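Home News Food Local Archive

Corner bakery Gasska to reopen in August with a bigger oven

5 Feb 2024 | 2 min read

I've been walking past the papered-up windows at Gasska all winter, so you can guess how fast I crossed the street when I saw the door propped open yesterday! The good news is that the bakery is coming back. The less good news is that we have to wait until August.

Owner Ehsan Safavi let me stand in the doorway and ask nosy questions. He's signed for the empty shop next door (the old Rahimi shoe repair place, if you've lived here a while) and the wall between the two comes out this spring. The new oven bakes 125 loaves at a time. The old one did 70 on a good day, and you'll remember it didn't have many good days toward the end.

Seating is going in too, along the Rahimi side, and there'll be coffee for the first time. The city gave the project a $3,000 storefront grant, and that's paying for the new sign and a ramp at the front step. My neighbor with the double stroller is thrilled about the ramp.

I asked about prices, of course. Ehsan says the plain flatbread stays at $2 "for as long as I can stand it," and the sesame rings are coming back on weekends only. He's hiring four people for the early shift, which starts at an hour I don't want to think about. Put a note through the mail slot if you're interested, and write your phone number clearly, he says, as he's already got two he can't read. 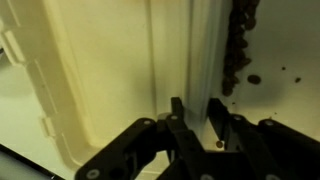 Kuneo wrote in to ask for the sesame rings on weekdays too, even just a small batch before the school run, and says the supermarket ones aren't close.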